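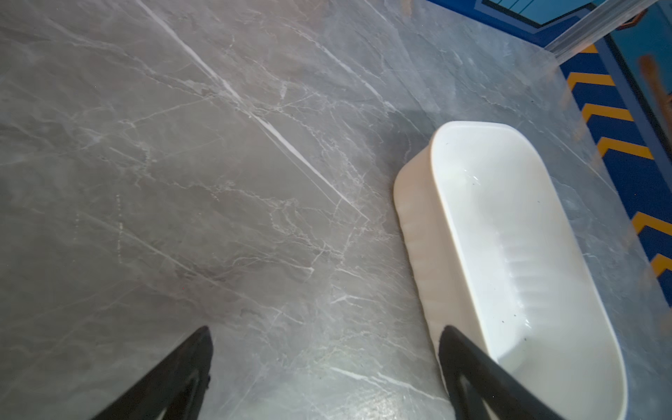 *White basin on gray marble, polished finish.*

## Balance transfer posted as a cash advance, is the order of payments wrong?

Posted by Ieva Petrauskas, 2020-01-29
Tags: credit cards, balance transfer, payment allocation

I have a card from Flirkier. In December I moved 1,527 from an older Ollska card onto it under a promotional rate. The transfer went through, but the statement lists it under "Cash advances and similar" with a daily interest charge against it. The promotional rate does not appear anywhere on the statement.

I also have ordinary purchases on the card. Total balance on the statement is 1,623, and that includes the transfer, the purchases and the interest. I made one payment above the minimum and all of it went to purchases.

What I would like to know:

- Is a transfer normally treated as a cash advance if the promotion is not attached to it?
- Can the payment be reallocated after the fact?
- Do I lose the interest-free period on new purchases while the transfer is outstanding?

I requested the transfer through the website. I have the confirmation number but I did not save the offer page.

### Answer 1 (accepted), by Aigars Rimkutė

Depends on the contract, but the usual arrangement is this. The issuer keeps separate balances by transaction type, each with its own rate. A transfer is coded when it is submitted. If the offer code is missing or expired at that point, many systems drop it into whatever type the terms name as the default, and that default is often cash advance. Look in the definitions section of your terms, under "balance transfer" and "cash advance." If the cash advance definition mentions moving funds to another account, the coding follows the contract even though it isn't what you asked for. 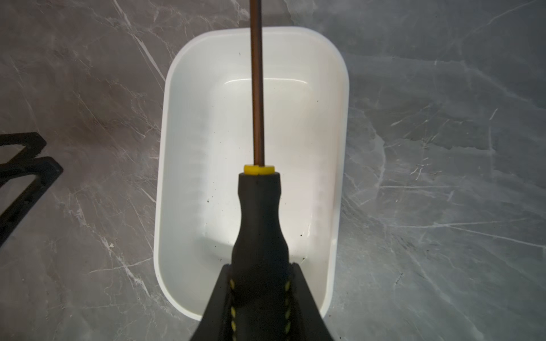
**Does the confirmation number show which rate was applied?**

The number itself only identifies the request. The rate is stored in the request record, and the issuer can read it back to you or send it in writing.

Ask for the record in writing. It should show:

1. date and time of submission
2. offer code, if any
3. transaction type assigned
4. rate and end date of the rate

If a code is present and the posted type doesn't match it, that is a posting error. The correction should be backdated to the day the transfer posted, with the interest recalculated. If no code is present, you are asking for a goodwill adjustment, and they can decline it.

On payment allocation: the minimum and anything above the minimum can follow different rules. In the US the part above the minimum generally has to go to the balance with the highest rate first. In your case the whole payment went to purchases, so check the rates on the statement before you say anything about it. Recoding may change the allocation as well, so get the type fixed first.

### Answer 2, by Kadri Lepik

Same thing on my Laur card. Took 9 days and 4 messages. They fixed it after I quoted the offer code from the email. Check your spam folder for the email.

### Answer 3, by Vaida Jõgi

Adding to the third question, which was skipped. With many cards the interest-free period on purchases applies only if the full statement balance is paid by the due date, and a transferred amount counts toward that full balance. Some issuers exclude promotional transfers from the calculation. The wording to look for is "grace period" or "how to avoid paying interest on purchases."

Until you have an answer I would put new purchases on a different card. Keep paying at least the minimum on this one while the dispute is open. A missed minimum can end a promotional rate if one does get applied.

> **Comment, Irja Peltonen:** Was the old card closed? Trailing interest can post there after the transfer.
>
> **Comment, Ieva Petrauskas:** Still open. Small residual charge, now paid. I have asked Flirkier for the request record.

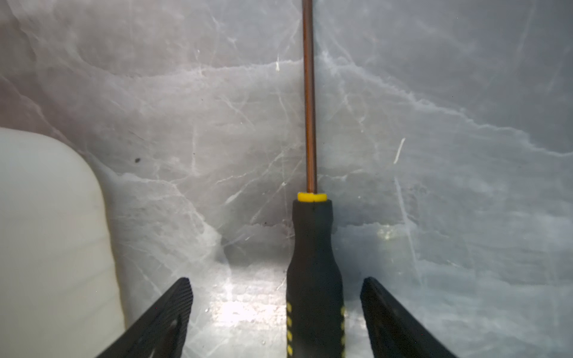
*Screwdriver with yellow collar and black handle.*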